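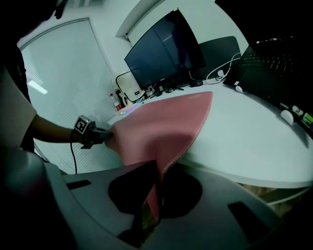 Search this site Type and hit enter

Nisska desk mat in pink: a proper review after 3 months

31/01/2026
By the Bravamby desk team
6 comments
Share

I went into this one a bit grumpy, I'll admit. My old desk mat was a felt thing that collected biscuit crumbs like it was being paid to, and I'd sworn off mats altogether. Then I bought a plain white table for the spare room and every cup, pen and elbow seemed to leave its mark on it, so back I went to the shops.

The Nisska comes in loads of colours and I chose pink (of course I did). It's a good big one too — keyboard, mouse, notebook and a mug all fit with space left over, which I couldn't say for the Jafri mat I had at my last job. The top is smooth and leather-like. I wouldn't swear to what it's made of, and the leaflet is vague, but a pen glides over it nicely and so does a mouse. Tea wipes straight off. Biro doesn't, quite, so there's now a faint blue squiggle near where my left hand goes.

What sold me was the stitching. There's a seam running just inside the edge, and the corners are rounded, so nothing digs into your wrists when you lean in. I've had cheaper mats start to peel at the corners within weeks and this hasn't so far, even though I'm forever picking it up to clean underneath.

Now the moaning! It arrived rolled up in a tube and it did NOT want to lie flat. I put cookbooks on the ends overnight and one side still curled up like a stale sandwich. Rolling it the other way for an hour helped more than the books did. After that it settled, and it's bendy enough to fold right over without creasing, so I can whip it off the table when I need the space for wrapping or sewing.

It also smelled when I opened it. Not awful, a bit like new shoes, but I left it by an open window for a couple of days and was glad of it.

Is it worth the money? I paid around £50 with delivery, and that's a lot for something you put your mug on. The Ovau one my sister has was half that and does much the same job, though it slides about on her desk and mine stays put. If you only want to protect a table, get the cheaper one. If you're sat at it all day and you like a bit of colour, I'd go for this again, probably in the green next time so the biro shows less.

2,748 views
Share this review
Leave a comment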